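Zuditance review: a phone controller for mobile games

I bought the Zuditance in July and have put about 200 hours into it, mostly playing Cendorum. It clips around the phone and plugs in at the bottom.

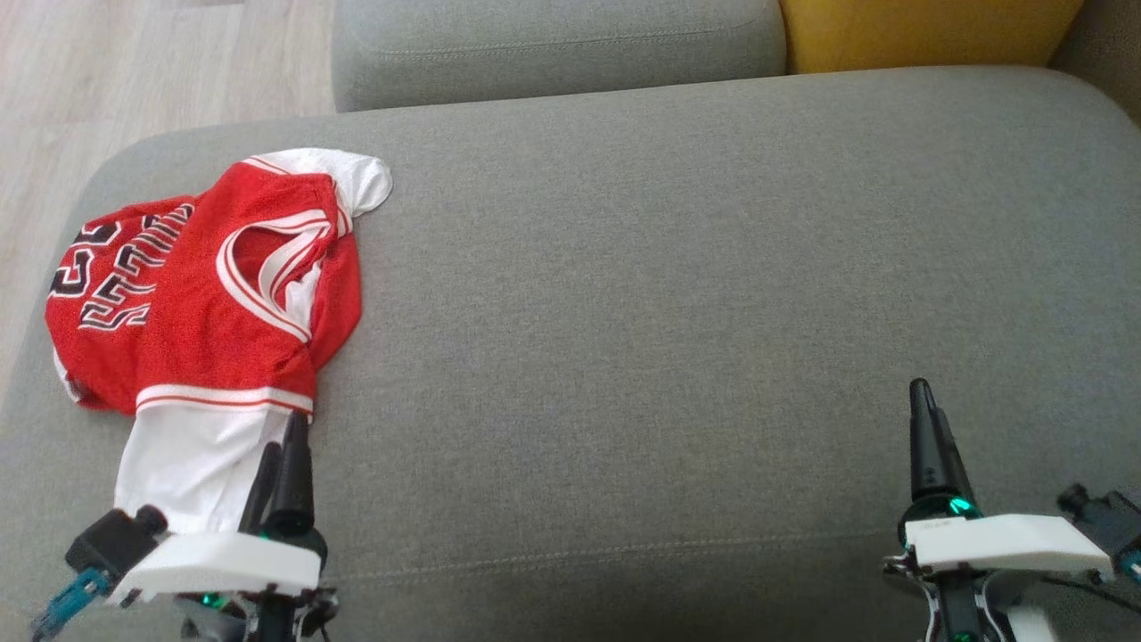
Does it work with a case on?
Only a thin one. I take mine off.

The sticks are firm and the triggers are a bit short. In Kastville the building menus still need a thumb on the screen.
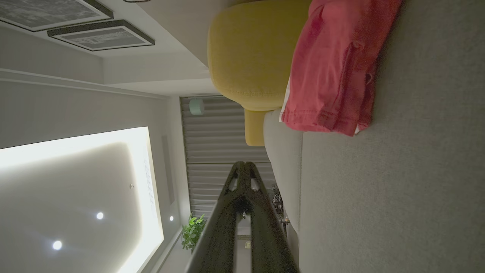 The app is the weak part. It forgot my button layout after an update, and I had to set up all 32 shortcuts again.

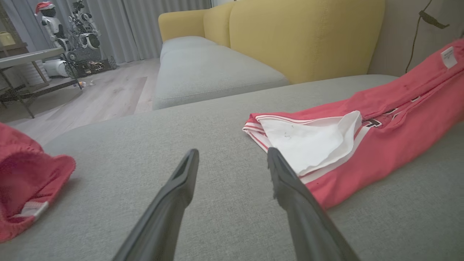 Grey sofa, back cushions on.

Weight is 235 grams without the phone. My wrists notice it after a long session. The grey model is the same as the coloured one.

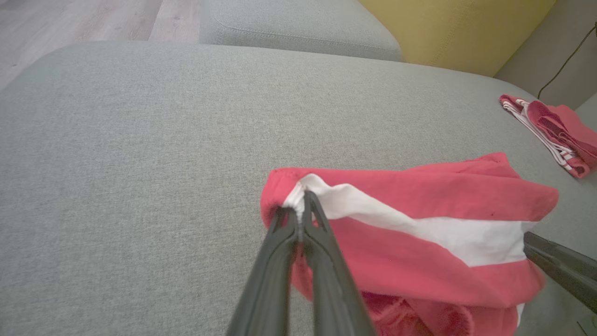 Heinonen Mobile Gaming Club, Reviews Team

I'd buy it again at the sale price. At full price, try a friend's first.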